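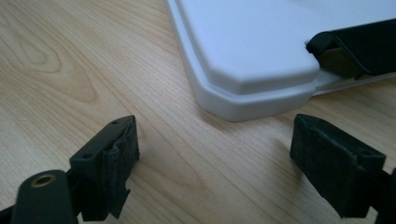

I told myself I'd write up the fingertip comparison back in February, and then the pads kept changing on me and I kept putting it off. So I'm doing it now, with a mug of tea going cold next to the keyboard, before I change my mind about everything again!

For anyone who missed the last post, I've been trying out two sets of fingers on our hand-held grippers. One set came with the Gomex kit, bare plastic, very smooth, very pretty. The other is the set Usa Luangrath talked me into, which is the same sort of black block but with a soft pad glued across the inside face and folded over the front. She swore by hers, and I grumbled a fair bit about the glue, and then I did it anyway one evening around the kitchen table (my fingertips were black until the weekend).

The bare ones lost, and by more than I'd expected. A smooth lid and a smooth finger just don't want to know each other. Out of 200 tries at picking up a small plastic lid by its edge, the bare fingers dropped it 72 times, and the padded ones dropped it 22 times. I know that isn't science, and my wrist was certainly more tired for some of those than for others, but I was still so pleased that I called Usa right away and she was very gracious about being right.

What I didn't think hard enough about is wear. The pads hold beautifully and then they start to go at the border, where the fold takes all the rubbing. You get fuzz first, then a thread or two, and after that a corner that lifts whenever you slide the finger under something.

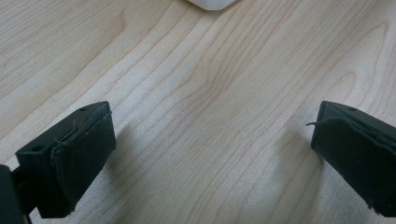

The padded fingers, with a loose thread on the right one.

I've been trimming mine with nail scissors, which helps for a while. Next time I'll cut the pad a bit longer and tuck the end around the back of the block, away from the business side. Gianni Guerra wants me to try a thin rubber sheet from Dridby, and I have a piece of it in the drawer, but it's stiffer than I like and I suspect it will squeak.

The other thing I wanted to settle was one hand or two. For a storage bin with a lid and clips I've gone over to two grippers for good. With a single one you chase the lid all over the table — I've done it for almost 6 minutes, muttering — while with a pair you can steady the bin on one side and work on the lid with the other. Your forearms do notice, though, and the cables take a little getting used to. I run mine down along the arm now and try to remember not to turn the same way twice.
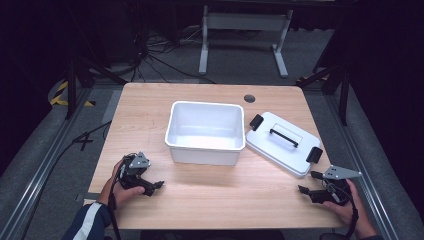

Makis Rallis wrote to me after the last post: I'd be careful about giving all the credit to the pads. Yours are softer, but they also make the fingers thicker, so they close sooner and you end up squeezing harder without noticing. Try the bare ones with a shim behind them before you throw them out.

Well, I haven't thrown them out, Makis, they're in a jam jar on the shelf. And I think it's a fair point, so I'm going to print a couple of shims and do the whole lid business over again with the bare set. If somebody has a glue they love for foam on printed plastic, please leave me a comment, as I'm down to the end of my tube and I wasn't that fond of it to begin with.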